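Sarıgül dumplings

Sarıgül dumplings are small filled dumplings, steamed or boiled, that take their name from the hill village of Sarıgül, where they have long been the favourite thing to put in front of a visitor who has come a fair way and looks hungry. The dough is a plain one of flour, water and salt, rested under a damp cloth. Most households fill it with minced lamb, onion and black pepper, though there are plenty of meatless versions using potato or lentils, and every one of them has its loyal defenders.

The village cooks boiled their dumplings and served them with garlic yogurt and a spoonful of melted butter coloured with red pepper. Steaming came later, and the food writer Oğuzhan Kılıçarslan, whose notebooks record 114 family recipes from the district, puts it down to cooks who moved to the port town of Wulov and picked up the habit from their neighbours there. He was fond of both kinds, and wrote rather tenderly about the steamed ones -- he thought they let you taste the onion properly.
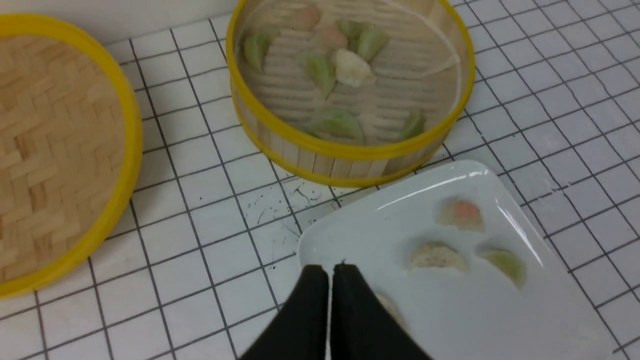

Steaming takes 11 minutes for the smaller size and up to 20 for the larger, which are folded like a little purse and pinched at the top. Cabbage leaves are often laid underneath to stop the dough sticking, and thrifty cooks chop them up afterwards for soup. Boiled dumplings are quicker, but they do need a wide pot and a bit of patience, as a crowded pot is apt to burst them.

In Wulov the dumplings are mostly a Sunday lunch, made by several people sitting at one table with the dough going around. Taner Karabulut, who ran a lunch counter on Bridex Street for many years, sold them by the dozen with a sharp dipping sauce of vinegar and dried chilli. Older villagers grumbled about the vinegar, but it has travelled back up the hill since then, and these days you will find a small jug of it on the table in Sarıgül too, usually right beside the yogurt.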